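Good habits for wrist camera work near soft and woven things

If you're moving on from boxes and blocks to baskets, you're in for a treat! Woven things are brilliant practice, and they show up every lazy habit you've picked up. These are the house rules we use at Graldale. Zeyu Duan wrote the first set in March and Chenxi Li and I have been scribbling on it ever since.

Before you start

Wipe the lens with a dry cloth. Check that both wrist views are live and that left and right haven't been swapped (I still do this out loud). Drop the arm speed to 80 per cent of your usual setting for the first few tries, and keep your free hand out of the reach area the whole time the motors are on.

Coming in to the basket

1. Stop short and look at the wrist view. You want to see the finger and the weave together before you go any closer.

2. Come in slowly from the side. Strand ends can stick out, and a fingertip will happily catch on one.

3. Touch, then wait two seconds. Let the arm settle before you close the grip.

4. Close a little at a time. If the weave starts to bend, open up and try again somewhere stiffer, such as the rim.

5. Lift a finger's width and hold it there. If it slips, put it down and log it as a miss - a miss that's written down is worth keeping.

Keeping the records straight

Never delete a run because it looks dull. We have almost 2,000 in the Hindatum folder now, and plenty of the close-up views are mostly blank surface. They still count. Note any specks in the view too, then clean the lens and see if they're still there. Ostap Kobzar keeps the tick sheet for this, so ask him for a copy.

Have a go, and enjoy it!
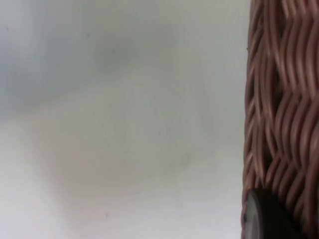
Left wrist view, with the fingertip against the side of a wicker basket.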